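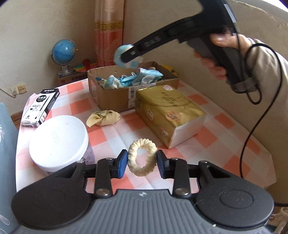 Hand gripper fingertips drifting apart after a pad change

We run two of the hand-held grippers at one table, sorting soft stuff into a cardboard box. I changed the blue inner pads on one of them in July and it has never closed quite square since. Fluffy things get pinched fine, but thin fabric slides out at the bottom. The Fasden sheet says to recalibrate after 1140 cycles. I've done it over 10 times and I don't believe it does anything for this. Is there a real fix, or am I buying a new unit?
Shiuli Haque
5 January 2020

Hutchins
I'd leave the calibration alone. It tells the software where closed is, and it can't straighten a finger. Look at the pivot screws at the lower end of the two short links. If you took them out to get at the pads, one has probably gone back tighter than the other. Back both off, close the jaws on a folded strip of paper, snug them up a little at a time, and pull on the paper. It should drag the same top and bottom. Also check that the old glue is off the fingertip frame. I've seen people stick a new pad over a lump and then blame the links.

zulcombe_bench
Mine did that. Bought new pads, still did it. Cheap pads if you ask me.

Irkumcombe
Not convinced by the paper test, it passed on mine with one finger visibly crooked. Swap the left and right pads first. If the gap moves with them, it's the pads. If it stays put, do what Hutchins says, and wipe the dust out of the joints while you're in there. I wouldn't pay for a new unit yet.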